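Fuvier Cleaning Cloths: Questions We Get, Answered Without the Sales Talk

I started this page after selling cloths for 19 years and getting tired of what gets printed on the packs. Write to me if yours isn't covered. — Ebenezer Essien

Do microfiber cloths really clean without any product?

Sometimes. Dust on a dry shelf, yes. Fingerprints on glass, usually, with a little water. Bacon grease on a stove hood, no, and I don't care what the label says. Use dish soap.

Is it true they kill germs?

No. A cloth can pick things up off a counter and carry them to the sink, or to the next counter. If you need to disinfect, buy a disinfectant and leave it on for as long as the bottle tells you. Most people wipe it off right away and then wonder what they paid for.

Can I believe "good for 1,000 washes"?

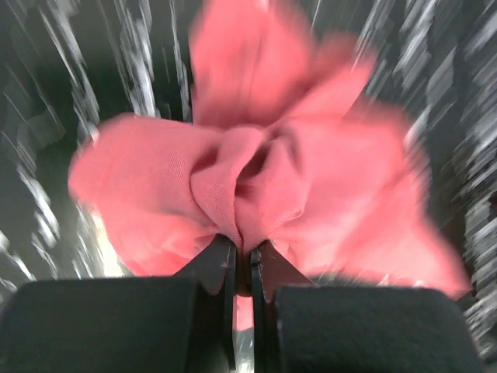
Wash counts are the softest number in this business. Ask the seller what temperature, which detergent, and what counted as a failure, and you'll mostly get silence. I'd look at the cloth itself. Bunch it up in the middle, the way the coral-pink one is gathered here, and look where the fabric pulls tight. You want to see the weave holding together at that spot. If it opens up and lets daylight through, the number on the pack won't save it. We don't print a wash count on the Bravalier or the Bundura, and we've lost orders over it.

Why did my cloth stop absorbing?

Fabric softener, nine times out of ten. It leaves a coating. Run the cloth through a hot wash with plain detergent, twice if you have to, and skip the dryer sheets from then on. If it still pushes water around the counter, cut it up for shoe polish.

Do the colors mean anything?

Only if you make them. Restaurants like to keep one color for bathrooms and another for food areas, and it's a sensible habit at home too. There's no special dye that makes a blue cloth better on windows.

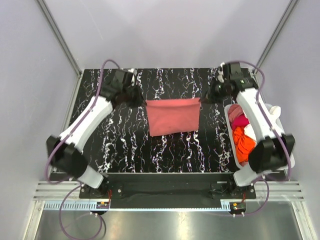

A pink cloth held up by its top corners, lower edge hanging loose.

Is bamboo better?

Be careful with that word. Most "bamboo" cloth is rayon, and the chemical process that makes it is a long way from the forest on the wrapper. It's soft. It dries dishes fine. Pay for that and nothing more.

What about the Bawa cloth with silver in it?

We dropped it in May. Abdul-Rahman Lamptey, who does our buying, asked the supplier three times for test results and got a brochure each time.

Can I return a cloth I've used?

Yes, up to 100 days, washed please. Put your order number in the package — without it we can't find you.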